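Matte black paint on a tabletop, does anything hold up?

sangate_shed
Member
I have a solid maple table that gets used every day and I want it flat black, no shine. My first try was Jakab black latex with nothing over it. After a month it had gray rub marks wherever people rest their forearms. I sanded it back to 180 and I'm ready to start over. Is there a clear coat that stays flat, or do I give up and go satin?

plankton70
Member
Flat finishes burnish. Rub any of them long enough and they turn shiny in that spot. I went satin on mine and stopped thinking about it.

lowgrit
Senior member
Disagree. Water-based matte poly works fine if you put on enough of it. I use Brerkov matte, 3 coats over black paint, and stir the can the whole time because the flattener sinks. Black table with the same kind of finish at our place:
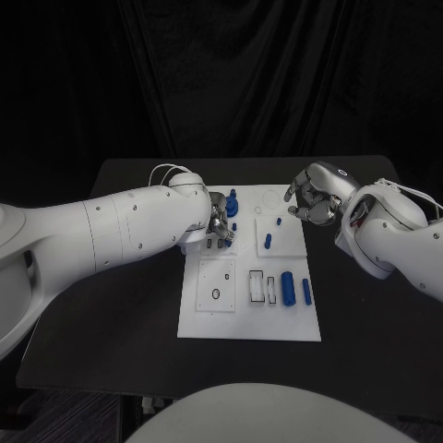 Re: Cure time before use

plankton70
Member
Stirring helps, but the bigger problem is people loading the table up the next morning. The can says dry in two hours. Dry and cured are different. I'd leave it 10 days with nothing heavy on it.

sangate_shed
Member
I can't spare it for 10 days. Would 3 do if I keep it warm in there? The room is at 70 most of the time.

lowgrit
Senior member
Three is OK for light use. Don't put rubber feet on it that early. They stick and lift the finish, and on black you will see every ring.

gallton_gus
Member
Has anybody here used black linoleum in place of paint? I got a sheet from a flooring place in Gallton and glued it down with contact cement. It doesn't show fingerprints much and you can wipe it with a damp rag. The edge needs a wood strip or it chips.

plankton70
Member
Linoleum dents. Put a lamp on it for a winter and move it, the foot marks stay. I also don't like contact cement indoors.

gallton_gus
Member
Mine has small dents. They don't bother me. It was still less work than sanding between coats.

lowgrit
Senior member
If the room is lit from above, look at the surface under your own lights before you pick a sheen. Paint a scrap board and leave it on the table for a day. A black curtain behind the table cuts down on window glare too. Another one with the curtain showing:

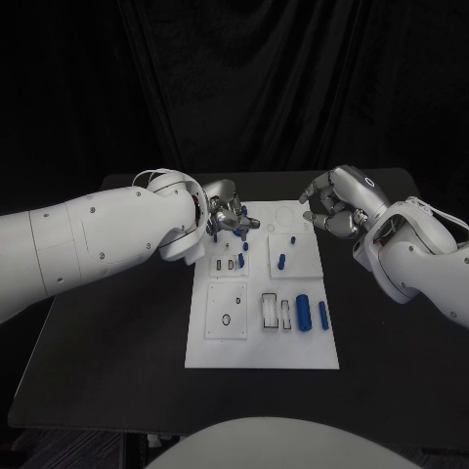
Sangate, 2024-12-11
sangate_shed
Member
Update for anyone who finds this. I painted two scrap boards, one satin and one matte, and scrubbed both with a dry cotton rag. The satin changed less, but it threw back the ceiling light badly enough that I couldn't stand it. Went with matte, 3 coats, foam roller, light sanding with 320 after the first and second. No sanding on the last one. It got 8 days before I put anything on it.

plankton70
Member
Glad you gave it the 8. I still say you'll have shiny spots by March.

sangate_shed
Member
Could be. I kept half the can so I can scuff it and roll another coat.

gallton_gus
Member
What did you use to clean off the dust between coats? Tack cloth left streaks on mine.

sangate_shed
Member
Vacuum with the brush, then a microfiber cloth with a little water. Let it dry an hour before the next coat.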